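3.2 Equipment plan and budget

The choice of collection hardware was settled before the task list was complete, and the order in which these decisions were made affects how the figures in this section should be read. Two routes were costed. The first was a fixed bench cell with a pair of arms, to be installed at the Iltumach site. The second was a set of hand-held grippers, each with its own camera, carried into ordinary homes and worked by the operator directly. The bench cell was rejected on floor space and on the lead time for the arms, which the supplier, Trerico, would not fix to a date earlier than April.

The hand-held route was budgeted per pair, as most cloth tasks in the Lamau protocol need both hands. A pair comprises two grippers, two cameras, a charger and a carrying case. The unit cost came to 3,255 euros per pair, including printed jaws but excluding storage and operator time. Four pairs were ordered. A fifth was considered as a spare and dropped in favour of loose parts, on the grounds that jaws and mounting screws wear out well before the body of the tool does.

Household clothing was given priority in the plan. It places few demands on jaw force but many on opening width, tip shape and the ability to hold a garment at two points while its length is spread or turned (Figure 4). Beds were accepted as work surfaces alongside tables, and no furniture was bought for the homes visited.
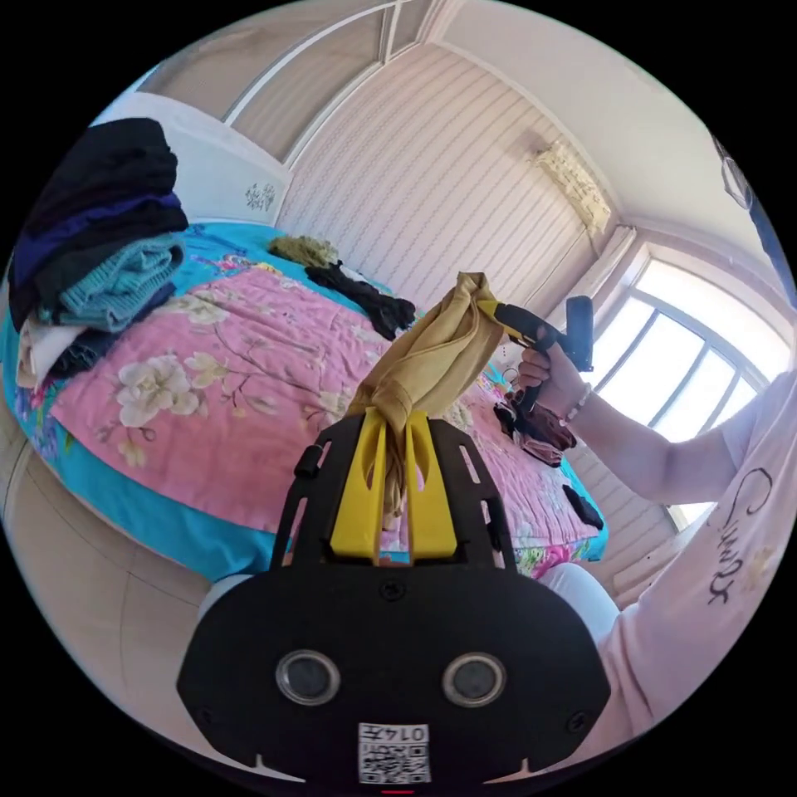 Figure 4. Two-gripper handling of a khaki-tan garment over a bed, from the camera of one hand-held gripper. The second gripper holds the cloth near its upper end.

Three consequences for purchasing follow from work of this type. First, the camera on each tool must have a field of view wide enough to keep the partner gripper in sight when the cloth is held at arm's length. Narrow lenses were cheaper, but were struck from the list after a bench check at Toledo. Secondly, the jaws have to close on thin, twisted material as well as on thick folds. A single jaw shape was kept for all pairs so that spares could be shared between sites. Thirdly, the tools need to be marked individually. Labels were treated as a consumable and entered under the same budget line as the jaws.

Storage was the item most badly underestimated. The first draft of the budget allowed for 16 drives, based on the recording rate given for a single camera, and took no account of the second copy required by the data policy. The corrected line is around twice the original. The difference was met by delaying the purchase of a second charging station, and sessions at Toledo were shortened to suit the batteries already in stock.

Depreciation was spread over the length of the project, with no resale value assumed. Prices are those quoted on February 5, 2023 and have not been adjusted for later changes in exchange rate. Operator wages are treated separately in Section 3.3.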